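Prorkix hand-held gripper kit: are the pads meant to wear like this?

Posted in Robots and Automation, February 1, 2018
2547 views

tallowmere

Hello all, and apologies in advance for the length of this one, I do go on a bit. I bought the Prorkix hand-held gripper kit in November, the one with the camera on the tool, so that I could record small tabletop jobs and eventually teach a little arm to copy them. It has been a lovely thing to use (my family think I have taken leave of my senses, walking about the house picking up paper with a pair of black pincers) and I've now made 122 recordings with it, mostly handling paper and light packaging.

My worry is the finger pads. The inner edges have gone rough and look a bit torn, and it's on both sides, so I don't think it can be one unlucky knock.
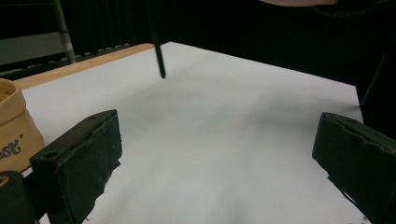 View from the gripper camera with the fingers wide open over the paper.

Everything still opens and closes nicely. What I'd like to know is whether frayed edges matter, or whether I should be ordering new pads before I carry on. Jurkano sell a spare set that is meant to fit, but the listing says very little and the postage is nearly as much as the pads! Has anyone here tried them? I'd also be glad to hear if I'm squeezing too hard, as I've never been sure how much is enough.

Akgül

Hello tallowmere, and what a nice project. I've had the same kit for a good while and my pads went the same way, first a bit of fluff along the inside and then proper ragged bits. For bags, cups and anything chunky I wouldn't fret at all. Thin paper is another matter, as a loose scrap of pad can catch under the sheet and drag it along, and then your recording shows a movement you never meant to make.

What I did was trim the loose bits with nail scissors, taking off as little as I could, and then try the same sheet 23 times to see how often it slipped. It was fine, so I left it alone for a couple of months. I did buy the Jurkano pads in the end. They fit, though the screw holes were a touch tight and I had to coax them on with a lot of muttering. Change both fingers together if you do it, or one side grips better than the other and everything twists as you lift. Do keep your old recordings too, and just make a note of where the new pads come in.

As for squeezing, close until the thing stops sliding and then stop there. I used to clamp down like I was wringing out a dishcloth.

ronumow_fan

Mine never frayed but I've got the Ronumow one, different pads, 2 years old now. Costs more. Can't help with Jurkano, sorry. Might be worth emailing Prorkix with your picture before you spend anything, they could send you a set.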